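How to Regrout a Tiled Wall

Prestura Property Services, Tenant and Owner Guidance
Last reviewed: Wednesday, March 16, 2022

This guide applies to interior walls with ceramic tile in kitchens, utility rooms and bathrooms. It does not cover floors, natural stone or swimming pools. Residents of the Kilalbridge buildings must obtain written approval from the Maintenance Office before starting work.

What you will need

Grout saw or hand rake
Stiff nylon brush
Vacuum cleaner
Rubber grout float
Two buckets and a large sponge
Wall grout, in a color matched to the existing joints
Painter's tape
Safety glasses, gloves and a dust mask

Preparing the wall

Clear the work area and cover the counter or floor with a drop cloth. Turn off the power to any outlets set into the tile and tape over the cover plates. Wash the wall with a mild detergent, rinse it and allow it to dry overnight.

Hold the grout saw at a shallow angle and draw it along the center of each joint. Remove the old grout to at least half the depth of the tile. Work on the vertical joints first, then the horizontal ones. Do not force the blade into corners, where the glaze chips easily. Brush out the joints and vacuum them twice.

Loose tiles must be reset before any new grout is applied. Press each tile lightly at the corners to check for movement.

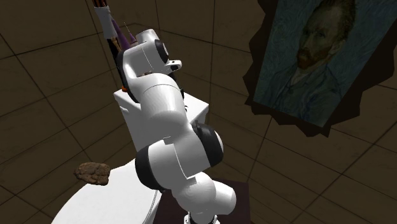
Can new grout be applied over old grout?

A thin layer placed over old grout will not bond well and is likely to flake within months. The old material should be raked out first, even where only the surface is stained.

Applying the grout

Mix only as much as can be used in the working time printed on the bag. Add the powder to the water and stir slowly until the mixture is smooth and holds its shape. Leave it to stand for 5 minutes, then stir again without adding water.

Load the float and press the grout into the joints with diagonal strokes. Hold the float nearly upright on the final pass to scrape away the excess. Leave the joint between the wall and the counter empty. It is to be filled later with silicone sealant.

Once the grout is firm to the touch, wipe the tiles with a damp sponge, using light circular strokes. Rinse the sponge often. A haze will form as the surface dries and may be polished off with a soft cloth.

Drying and sealing

Keep the wall dry for at least 24 hours. If the grout manufacturer calls for a sealer, wait the full curing period stated on the package before applying it.

Questions about approval forms may be directed to Aisling Dolan, Maintenance Office. Requests for matched grout colors are handled by Gearóid Duggan at the Kilalbridge stores counter.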